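What a dealership review page can and can't tell you about a van

I bought a used van last fall, and before I did I read every customer review I could find. I read them on dealer sites, on forums, and on the pages where you give a star rating and write a few lines about how happy you are. By the end I had read hundreds. One dealer alone, Erden, had 721 of them for a single model. I came away thinking that most of them are sincere and that very few of them help you choose a vehicle.

The first problem is timing. A dealer asks for your review within a week or two of handing over the keys. At that point you have driven home, gone to the grocery store, and maybe taken one longer trip. You like the van, because you just spent a lot of money on it and it smells clean. You can say whether the salesperson was polite and whether the paperwork went smoothly. You can't say anything about the clutch, the sliding door rollers, the rust behind the rear wheels or the price of a replacement headlight. Those are the things the next buyer needs to know.

I went through the Erden reviews with a question in mind: how long had the writer owned the van? Most didn't say. When they did, it was days. I found two that came from people who had kept theirs past the first winter, and those were the only ones I copied into my notes. One complained about a heater blower that only worked on the highest setting. The other said the load floor had started to lift near the side door. Both gave the van five stars anyway. I trusted them more for having something to complain about.

The second problem is that the star rating mixes up the seller and the vehicle. A buyer who waited an extra week for a license plate gives the van three stars. A buyer who got free floor mats gives it five. The van is the same van. I would like to see two separate scores on every one of these pages, one for the people and one for the machine, and I don't think that is a lot to ask. The smaller lot where I finally bought mine, Rusnák, does it on paper. They hand you a card with two boxes. It doesn't look like much, but the stack of old cards on their counter told me more in ten minutes than a whole evening online.

The third problem is harder to fix. People compare a new vehicle only with the last one they had. If you come out of a van with 17 years on it, anything will feel quiet and steady. "Much better than my old one" is a fair thing to say, but I don't know your old one. It may have had worn shocks and bald tires. I have written that sentence myself about a car, and looking back, what I liked was mostly having new tires under me.

I did most of this reading at the table in the evening, with coffee, over the better part of November.

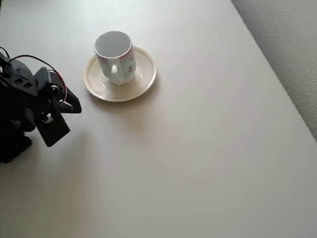
Mug and saucer on the table.

After a while I stopped reading for opinions and started reading for facts. This is slower, but it works better. When someone writes that the seats are comfortable, skip it. When someone writes that he is six foot three and his knee touches the dash on the passenger side, write it down. When someone says the mileage is great, skip it. When someone gives the miles, the load and the kind of road, write it down. Out of a long page you might keep three or four lines. Put them next to the lines from other pages and you start to see what repeats.

The best source I found wasn't a review page at all. It was a thread on an owners' forum run out of a garage called Erko, where a man named Florian Texier kept a log of his delivery van. He listed every repair with the mileage and what he paid. A side mirror motor. A wheel bearing. A fuel filter housing that cost him 990 with labor, which he was still angry about months later. He didn't rate anything. He never even said whether he liked the van. I read the whole log twice and took it with me when I went to look at mine, and I asked the seller about each item in order. The wheel bearing had been done. The filter housing had not, and we talked about the price again after that.

Some people will say I'm expecting too much. A review on a dealer page is there to tell you if the dealer is decent, and if you want repair history you should pay for an inspection. I agree about the inspection. I paid for one and would do it again. But the pages don't present themselves as reviews of the dealer. They say "owner reviews" at the top, with a picture of the vehicle and a number out of five next to it. A buyer in a hurry will take that number as a verdict on the van, and I think the dealers know that.

There is a simple change that would help. Ask again after a year. Send the same customer the same form, put the second answer directly under the first, and print the mileage beside it. Stotovley, the lot on the county road where my brother-in-law bought his pickup, tried something close to this and sent out a follow-up postcard with four questions. He filled his out and mailed it back. I don't know how many other people did, and I never saw the answers posted anywhere - which would be the whole value of asking. If only a small share of owners reply, that's fine. I would take a dozen answers from people with a year behind the wheel over several hundred from people still on their first tank.

It would cost the dealers something. Some of those second answers will be bad. A van that got five stars in the first week will get three when the air conditioning quits. But used buyers already assume that things break. What puts me off is a wall of perfect scores with no mileage on any of them, and I drove past one lot for exactly that reason, even though its prices were fair.

As for my own van, the dealer's card went back with a four for the people and nothing in the other box. I had owned it for six days. I wrote "ask me next year" on the line underneath. The rear door sticks a little when it's cold, the mileage is lower than I hoped for with a full load, and the passenger seat belt is slow to pull back in. I'm keeping a list.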